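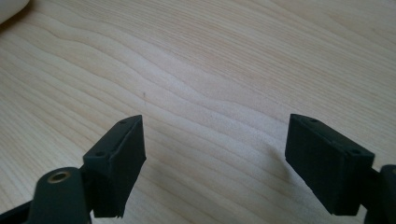 Last changed: Sunday, 9:40 pm (fixed the screw part, added the bit on bushings)

Quick one tonight, mostly so I don't forget what I did. The hand grippers needed a full going-over before Pullham and I was the one with the hex keys.

We have 2 of them, left hand and right hand, same print files mirrored. Fingers are printed black blocks, two screws each along the top. Simple. Except the right-hand unit had been closing crooked since February and we all just kept using it. Gemma Russo finally put a feeler gauge between the pads and sent me a message that was only the word "no."

So. Order I do it in now.

Open it all the way. Set it on the table with nothing in it and look straight down between the pads. They should toe in by the same amount. If one leans more, don't touch the linkage yet, check the pad screws first. Inner one, then outer. I did it the other way for months, outer first, and the pad walks on you as it tightens.

Don't crank them. It's plastic. I stripped a hole last winter and had to reprint the whole finger, 170 minutes on the Drestex plus the time spent finding out the first one had lifted off the bed.

Then the pivots. Brass bushings, one per arm, pressed in. Hold the arm and wiggle it side to side. Any click and the bushing has started to spin in the plastic. Mine hadn't, thank god. Wiped them out with a dry swab, no oil. Oil gets on the pads and then everything slides out of your grip and you blame the camera.

Speaking of the camera, both fingertips have to be in view when the thing's open. If you see one tip and not the other the mount has slipped. Loosen, nudge, tighten, look again. I put a paint pen line across the mount and the body so next time I can just see it. Should of done that on day one.

Pad edges: a few are rough where they came off the printer. I leave them. Manuela Valentini wants them sanded, I think sanding takes the grip off, we've agreed to disagree until somebody drops something expensive.

Cycle count on the right unit was 1244 when I wrote it on the tape. Resetting to zero with the new screws.

After that it's the pick test. Ball in the bin, one person on each unit, swap hands, go again. I like the orange ball for this. It rolls, so a crooked pad shows up fast. Pads that close parallel just hold it. Pads that don't will squirt it up the wall of the bin.

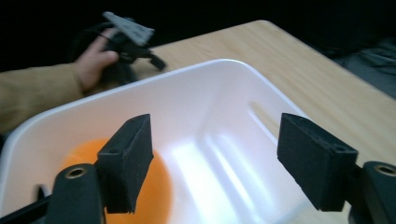 Marisa Costa, rig tech and part-time label maker, Zistwood

Things to look for while testing. Does the ball turn as you lift? One pad's touching early. Does it drop when you tilt? Screw's backed off, or the trigger spring is tired. Do you have to squeeze harder than with the other hand? Swap units with whoever is across from you before you decide, could be your hand. Mine gets lazy after lunch.

And look at the wrist straps while you're at it. They stretch. If the unit sags you'll start steering with your elbow, and the tilt numbers go weird for the entire session. Iraklis Balaskas lost an afternoon to that at Jardine and he's still sore over it (the topic and the elbow).

Still to do: order spare bushings, print two more left fingers, find the small hex key. Senan Buckley had it. Senan says he gave it back. I've checked the drawer twice.

Will add the torque numbers when I've got a driver that reads that low. For now it's snug plus a tiny bit, and stop if teh plastic creaks.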